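Rolora handheld gripper recordings – known fault: right jaw not closing fully

README for the wrap and basket subset

What this is

The Rolora subset holds 306 episodes of two-handed tabletop work with a pair of hand-held grippers. Each episode has one head camera video, the opening width of both grippers, and a plain text note from the operator. The items are household goods, mostly rolls, boxes and bottles, handled on a white board with a wire basket next to them.

If you only need the video, you can use everything. If you train on gripper width, read the next section first.

The fault

In 93 episodes the right gripper reports a width of 7 mm or more when its jaws are fully closed. The left gripper reads zero in the same state. The error was found by Ivone Frota in March, when a policy trained on the full set kept letting go of thin items on the right side. We first blamed the policy and lost a good deal of time on it.

The cause was mechanical. A set screw on the right jaw carriage had backed out, so the carriage moved a little before the encoder did. The offset was not constant. It grew over the sessions as the screw worked further out, and it jumped when the gripper was put down hard. For that reason we do not ship a single correction value.

Wide items hide the problem. When the jaws are on a thick roll the reading is off by the same amount, but nothing in the video or the curve looks wrong, and our automatic check passed those episodes. 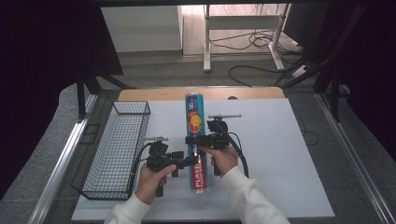
Both grippers at the plastic food wrap roll, with the wire basket on the left of the board.

What we changed

The screw was replaced and set with thread locker. Operators now close both grippers fully at the start and end of each episode and hold them closed for a moment. The loader compares the two readings and rejects the episode if they differ by more than 1 mm. Sólveig Kragh wrote the check and ran it back over the older recordings where a closed position could be found.

A second, smaller issue came up during that work. The cable to the right gripper could pull on its connector when the arm was stretched out, and the width stream would drop out until the operator relaxed. Gaps are left as they are in the files – we did not fill them in. Strain relief has been added on both sides.

How the episodes are marked

width_ok: passed the closed-jaw check on both sides
width_bad: right side offset confirmed, do not use for width
width_unknown: no closed position in the episode, could not be checked

There are 80 episodes marked width_unknown. Treat them as bad unless you have a way to check them yourself. The marks are in the episode index, one per line, next to the operator note.

Not fixed

Timestamps on the right gripper can lag the video slightly after a dropout. Please report anything else you find to Ivone, with the episode number and the frame where it starts.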